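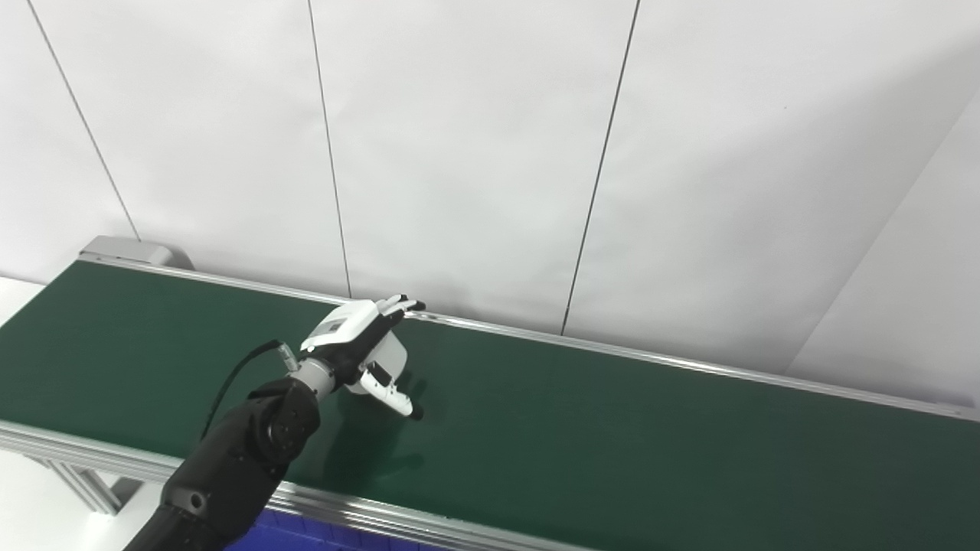 Replacement belts, cut and joined to order, shipped from our shop in Altbridge. Questions we get every week, answered fast. Most calls are about color so let's get that out of the way: dark green, same as the belt in the photo, is what most people ask for. We also do white, black and blue. Color alone tells you nothing about the material, so please don't order by color.

What do you need from me for a quote?
Width, total length, thickness, what you're running on it. Smallest roller diameter too. People forget that one.

How do I measure length?
Old belt off: cut it straight across, lay flat, measure end to end. Old belt still on: run a tape all the way around the outside, tension backed off. Don't measure the frame and double it. Comes out short every time.

Is there a minimum order?
No. One belt is fine. Price break starts at 9 belts of the same size.

How wide can you go?
813 mm. Wider than that we send out to Derard, adds a week or so.

Endless or with a joint?
Either. Endless if you can get the frame apart on one side. If you can't, get the lacing, you can close it in place with a pin. Lacing is a bit noiser over small rollers.

My new belt drifts to one side.
Check the rollers are square first. Then clean them, old glue and tape build up more than you'd think. Then adjust at the tail end, a quarter turn at a time, let it run a few minutes before you touch it again. Still drifting? Call us, joint may be off square and we'll redo it free.

How tight should it be?
Tight enough not to slip under load. No more. Over tightening kills bearings.

Can I wash it?
Damp cloth, mild soap. No solvents on PVC. Polyurethane takes more abuse but ask first.

Is it food safe?
Only the Jedis range, white or blue. Paperwork comes in the box. Lost it, email us the order number.

Do you ship samples?
Yes, free, palm sized piece. Ask for sample 247 if you want the standard green.

What about returns?
Cut belts no, unless we got it wrong. Rollers and lacing kits yes, 30 days, unopend.

Can I pay on account?
Orders over $500, after the first one. Kenna Dalgleish sets those up, mornings are best.

Who do I ask about old Majali machines?
Edeltraud Nägeli. She has the drawings for most of them. Closed first half of September for stock take, so get those in early.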